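Chapter 6
What Do Averages Leave Out?

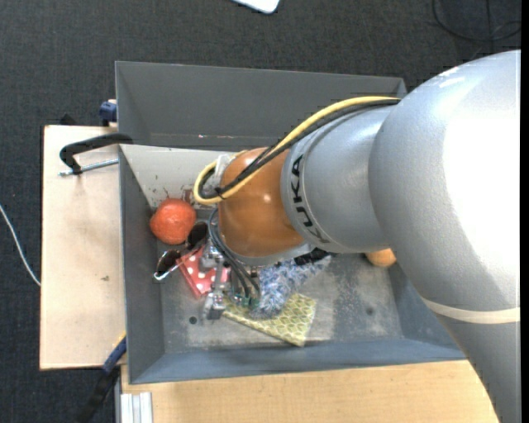 Most of us meet our first average at school and trust it for the rest of our lives. This chapter asks you to trust it a little less.

Take the town of Clurnley, where the council reported a mean household water use of 297 litres a day. The local paper called this "what a typical home uses". Was it? Loredana Rizzi, who taught maths at the high school, asked for the raw readings and found that very few homes sat anywhere near that number. Most used far less. A handful with large gardens used up to 3000 litres on a hot day in August, and they dragged the mean up behind them.

The council's arithmetic was fine. Its choice of summary was poor — or convenient, depending on how generous you feel.

We will look at the median and the mode first, then at spread, which gets left out of news stories more often than it should. Section 6.4 returns to Clurnley and its 67 metered streets.

Before you start
Find a news story that quotes an average. Write down which kind of average you think it is, and what makes you think so. If the story doesn't say, write that down too. Keep your notes for Exercise 2.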